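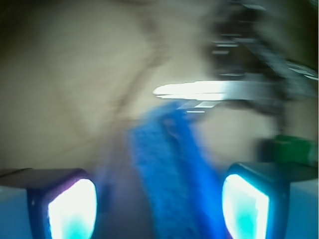
Sudheer Nambiar says his knee is fine. He said so on the prayer chain, he said so again at the coffee urn, and he would now like it in writing that the knee was a little stiff after raking and that he never asked for a casserole.

3/7/26 · 2 min read

The Fallby Chapel prayer chain went back to telephones this week, four months after it moved to a group messaging app called Ultileck. The phone list has 12 names on it, same as it did before. You call the person under you, you pass along the request, and you hang up. Most of us can manage the first two.

The app was supposed to save time. It came in last November with a sign-up table in the entry and a printed sheet on how to mute it, which most people lost. By Christmas the chain had grown to 230 members, a remarkable figure for a church that seats fewer than that, and included several cousins in Brivden who joined for the recipes.

Then came the knee. The request went out at suppertime as "Sudheer, knee." By bedtime there were 271 messages under it. Many were prayers. A good many were praying hands, sent singly. One was a long and sincere paragraph asking for peace for the Nambiar family in their loss, and after that the food started arriving. 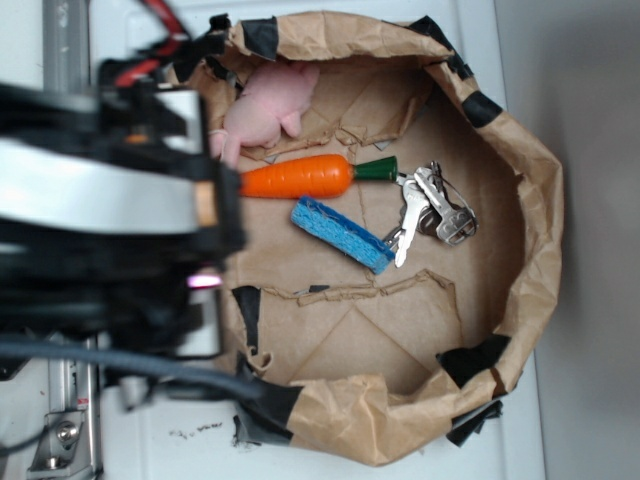 Fallby Chapel Women's Ministry

The vote to go back was held after second service and passed easily, with a short debate over whether a prayer request can be "liked." (The feeling was that it can't, or at least that it shouldn't be when it's a gallbladder.) Those who want to stay on Ultileck may do so, but it will carry announcements only — snow closings, nursery sign-ups, and whose blue car is blocking the Pinto Street driveway.

There is something to be said for the old way. A phone call means you hear the voice of the person asking, and Paul's advice to carry one another's burdens is harder to follow with your thumb. The old way also has its record, and longtime members will remember the summer a request for travel mercies reached the bottom of the list as a request for gravel. We prayed for that too.

If your number has changed, write it on the clipboard by the office door. Please print. Requests should be kept to 2 sentences, and please get permission before sharing anybody's joints.

Comments (4)

DebbieK
I was on the old chain and I can confirm the gravel. I called three people about it.

Fallby Mom of 4
Can we still get the recipes somewhere? Asking for the Brivden cousins

R. Tolley
I never did find out how to mute it. Is it still on?

Sudheer Nambiar
Knee is fine. Dishes are washed and on the kitchen counter at church, please come get them.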